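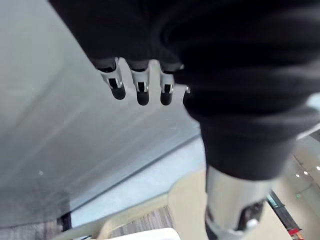

Session 4: From Arrest to Verdict, and What You May Call People on the Way

Court and Crime Reporting, Room 606. Bring the Kakis Courier clippings from last time, including the one you all found funny.

Today covers the stretch between the police press release and the end of a trial. Most of the expensive mistakes in this business are made in that stretch, usually in the headline, and usually by someone in a hurry to get to lunch.

Words that change with the stage

Arrested. The police have taken a person into custody. You may say so if the police have said so. "Arrested for robbing the store" tells the reader that the person robbed it. "Arrested on suspicion of robbery" is duller and much cheaper.

Charged. A prosecutor has filed something with a court. Get the document and read it yourself, down to the statute numbers. Press releases have been known to improve on it.

Indicted. A grand jury heard one side and agreed there was enough to go on. Readers hear "guilty" when they see this word, so give them a sentence explaining it.

Convicted. Now you may drop "alleged." Students who have spent weeks putting "alleged" in front of every noun find this hard. Please also stop writing "the alleged victim's alleged car." She owned the car.
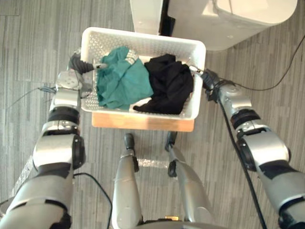

Privilege, or why the clerk's window is your friend

A fair and accurate report of what was said in open court is generally protected. The same words repeated to you on the courthouse steps generally are not. The rules vary by state, and your editor's lawyer has views, so ask before you publish.

Consider the Damasceno warehouse case in your packet. The Rultside paper ran over 700 words on it, nearly all from the affidavit, with every claim attributed. The Justemum weekly ran a short item that quoted a neighbor calling the defendant "a known crook." Guess which one printed a correction.

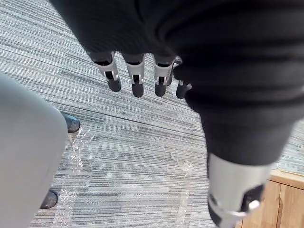
The neighbor, by the way, had lived on the street for 2 months. Neighbors will say that someone was quiet, or that someone was loud, and neither belongs in your lead.

Victims and witnesses

Most newsrooms do not name people who report sexual assault, and do not name minors without a very good reason. Leaving out the name is the easy part. If you give the age, the school, the street and the family relationship, the whole town can do the arithmetic. Before filing, read your story next to whatever the other outlets have run — two careful stories can identify a person between them.

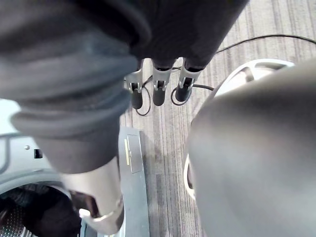

Watch the verbs as well. People "say" things. They do not "admit" to being a victim, and "claimed" has a raised eyebrow built into it.

For next session

Rewrite the Rultside story at half its length, keeping the attribution. Then find the conviction or dismissal that followed and write the update. If the paper never ran one, note that too. It often doesn't.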